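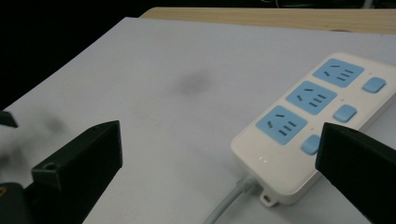
*Fig. 1: The power strip, with three light blue socket panels and a switch for each.*

My project is about desks and where the electricity goes on them, which I know sounds dull, but stay with me! I share the study room at Hostwood with Nandi Lekota and a changing crowd of other people, and every one of us has grumbled about the leads at some point. So for my everyday design module I picked one white table and one power strip and tried to work out the best place to put it.

I liked this strip straight away. Each socket panel has its own blue button beside it, so you can switch off one thing without crawling about (my lamp at home makes me do exactly that). The panels take two-pin and three-pin plugs, with slanted slots, and there's a little tab with a hole at one end for hanging it on a screw. I nearly made the whole report about that tab.

I asked 13 people to do some ordinary work at the table and tell me what annoyed them. Ten minutes each, no rules, bring your own laptop. Nandi kept the notes and I kept the biscuits.

## Starting with a clear top

Before trying any positions I wanted to know how much room people want for themselves. The table is plain matte white with a nice straight edge, so I marked it up with masking tape and asked everyone to show me "their" bit. They nearly all went for the middle and the front, and hardly anyone cared about the back. Jaruwan Wattanapong, our tutor, told me to write that down before I forgot it.

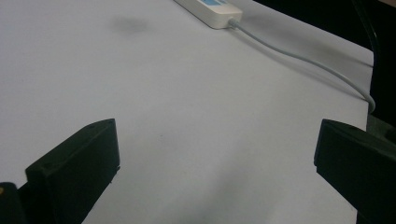 ## Where the strip ended up

I tried it at the front first, and that was hopeless – elbows everywhere. Sideways in the middle was a bit better for reaching the buttons, but it split the table in two and people started stacking their books on the lead. Flat on the top and further back was the one they liked, with the cable running across and bending down over the side.

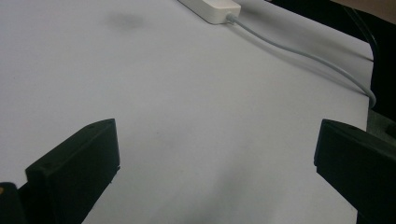
I'd still like to do something about that bend, as a lead pulling over an edge can't be great for it in the long run. Nandi thinks a stick-on clip would do the job. I'd rather screw the strip to the wall by its tab, but Hostwood won't let us drill, so the clip is next on my list and I'll ask the same people back in May to moan about that instead.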